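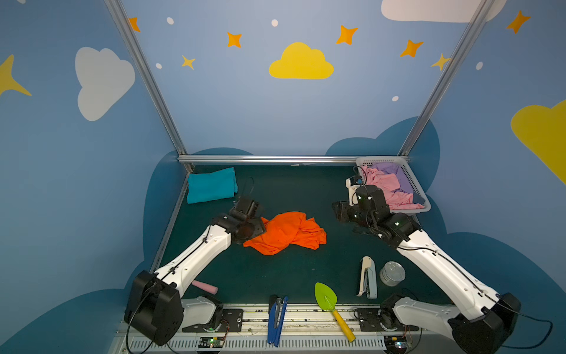 Home | Groups | Minutes | Calendar | Log in

Manipulation reading and results group
Minutes, January meeting, Fernport

Chair: Dean Rudd. Notes: Janaka Bandara. Started 2:10 p.m.

1. Last month's minutes

Accepted with one fix. Under item 3, "the policy recovers from dropped cloths" now reads "the policy was seen to recover from a dropped cloth." Dean asked for the change and got it without much of a fight.

2. Towel folding with clutter on the table

Janaka presented the Pevus result. Pevus is the change to training where each demonstration is cut at the moment a gripper closes or opens, and the pieces are weighted by how rare they are. The claim in the draft is that this helps most when there are unrelated objects on the table, such as staplers, cans and garden tools.

Training set: 163 demonstrations, two arms, one towel at a time taken from a basket and folded. Test set: 56 trials with Pevus and 56 with the plain baseline. Pevus finished 47 of its 56. The baseline number was read out as "much lower" and Dean asked for the number. Janaka did not have it on the slide. Action below.

Discussion was long. Points raised:

- What counts as folded? The draft says "a neat fold judged by the operator." The operator knew which policy was running. Dean said he would not believe a result scored this way if another lab sent it to him, so he doesn't see why he should believe ours. Janaka said most of the successes were obvious. Dean said then blind scoring will cost us nothing.

- Object placement. The clutter was put down by hand before each trial and not recorded for either policy. It is possible the Pevus runs got easier tables. Janaka doubts it, but agreed there is no way to show it from the logs.

- Towel color. The training set leans heavily on two colors. Nobody in the room could say whether the policy has learned cloth or has learned those colors. A gray towel would settle some of this in an afternoon.

- The painted walls. The draft calls them "a visually rich background." They were the same walls in every training and test run — that is one background, however rich. The phrase comes out.

- Both policies were trained once, with one seed. The group has been burned by this before (see the Drellulau write-up, where the gain went away on the second seed). Janaka pointed out that Drellulau was a much smaller effect. Accepted, but the second seed still gets run.

Decision: the draft does not go out this month. The words "robust to clutter" are removed until the trials are repeated with recorded layouts. Janaka asked that the minutes show he still thinks the effect is real. Noted. Dean asked that they show he thinks it might be.

3. Miah labeling tool

Miah was supposed to mark gripper events without a person checking. Janaka compared it with his own marks on 107 demonstrations. It agrees well on closing and badly on opening, mostly when cloth sticks to a finger and comes away late. Since Pevus cuts on those same events, Dean asked how many of the cuts in item 2 came from Miah. Answer: all of them. This goes into the paper whatever else happens.

4. Actions

Janaka: baseline number, with per-trial sheet, to the list by Saturday.
Janaka: second seed, both policies.
Dean: find two people to score the videos blind. Not from this group.
Janaka: fixed layouts for the clutter, same set for both policies.
Dean: rewrite the limits section — currently two sentences.

5. Any other business

Request for a bigger table slot was put off to next time. Closed 3:35 p.m.

2 comments | 0 shares
Contact the group | Copyright Fernport manipulation group | Back to top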